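Folding to the width of the basket

Jui-lin Ho fixes the width of a fold before anything else. At Skedgate, where she sets the folding specifications for kitchen and bathroom cloths, the first line of every sheet is the inside width of the container the cloth will go into. The cloth's own dimensions come second.

"People fold in halves," she says. "Halves are easy to teach, but a half of a half has no relation to the basket. You end up with a piece three centimetres too wide, and it gets pushed in with a thumb. The thumb takes out the fold."

Her standard container is a small open basket with perforated sides. It takes cloths at the front and whatever hard goods the household keeps with them at the back. Ho prefers this order because a cloth at the front can be drawn out upward without disturbing a can, and because cans will move into any space left for them. A towel that fills the front from side to side acts as a stop.

Asked whether the perforations matter, she is brief. "For air, yes. For the fold, they're a nuisance. A loose corner will catch in an opening. I ask for all corners to be turned inward, or at least toward the top."

The current sheet was drawn up from a stock list of 269 pieces in mixed sizes and weaves. Ho sorted these by surface first, smooth or embossed, and by weight second. Colour was not used. 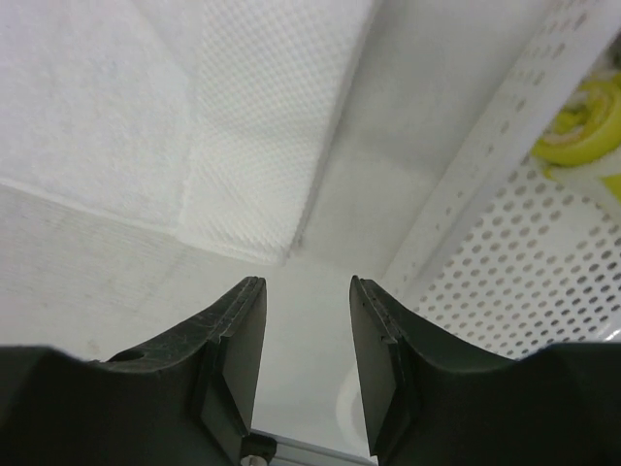
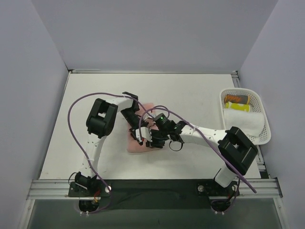
Condbridge, September

The distinction between smooth and embossed surfaces takes up most of the afternoon's conversation. An embossed face, with its regular raised dimples, holds against itself when folded. Two smooth faces slide. Ho therefore specifies which face goes inside.

"If you have a cloth with some texture, put texture to texture on the last fold. The last fold is the one that opens. On the earlier folds it makes very little difference."

She is less certain about thickness. A dimpled layer compresses under load and recovers slowly, so a stack measured directly after folding will give a different figure an hour later. Her sheet allows for seven layers in one basket, measured after a rest. She describes that figure as conservative and expects to revise it for lighter cloths.

Laundering is the other variable. Cotton shrinks unevenly, more along the warp than across it in most of the cloths she handles, and a square cloth stops being square. The sheet is meant to hold for about 50 washes. After that, Ho recommends measuring again and moving the second crease, leaving the first where it is.

"The first crease is set in the fibre by then. Fighting it is a waste of time. Natanael wanted a new first crease at every review, and we tried it, and the cloths came out with two parallel lines and folded on neither."

Natanael Sales, her counterpart on the container side, has since withdrawn the suggestion. His own contribution is the 37 centimetre limit on unfolded working width for small cloths, which is the most that can be smoothed flat in a single pass without the far edge dragging. Larger pieces are folded once along their length before the sheet applies at all.

On the work surface Ho has few requirements. It should be flat, clean and large enough to keep the basket on the table, well back from the folding area. A pale surface is acceptable for coloured cloths. "Pink on white, you can read the edge straight away. White on white, you need the light to come in low from one side, or you'll be finding the hem by feel."

The sheet does not cover fitted items, oven mitts or anything with a hanging loop. Loops are under review. Ho currently tucks them into the second fold and notes the bulge in the margin.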